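Desside sidewalk sim pack, used to test our delivery bot's planner. 2 stars out of 5.
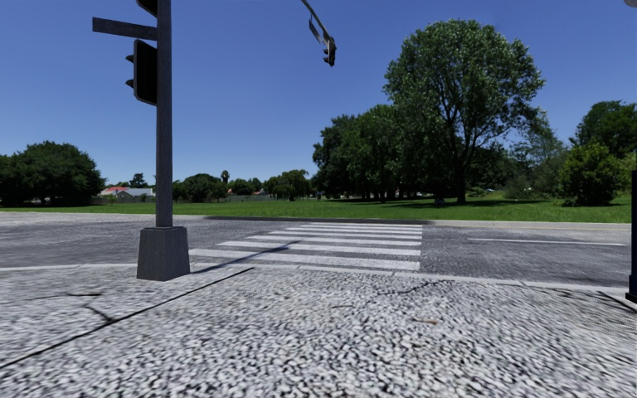
1 min read

Looks great, trees and crosswalk paint are lovely. Then the Rallier stack stopped dead at a dark crack in the paving and reported a drop. Emergency stop, 3 runs in a row.
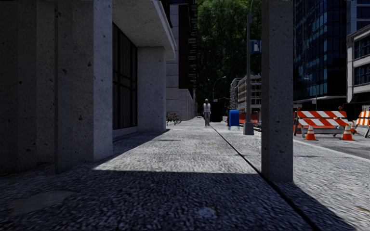

Turned the shadows down, no change. Support took 40 hours to anser. Their fix: raise the depth threshold. Um, no, I want it to see real curbs.
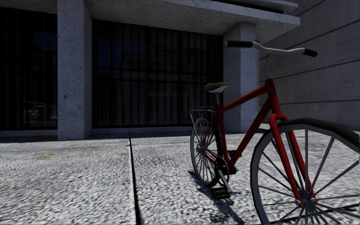
Bikes seem to have a bad collision box too, bot clipped one Saturday and logged nothing. Going back to Stirix for teh safety tests.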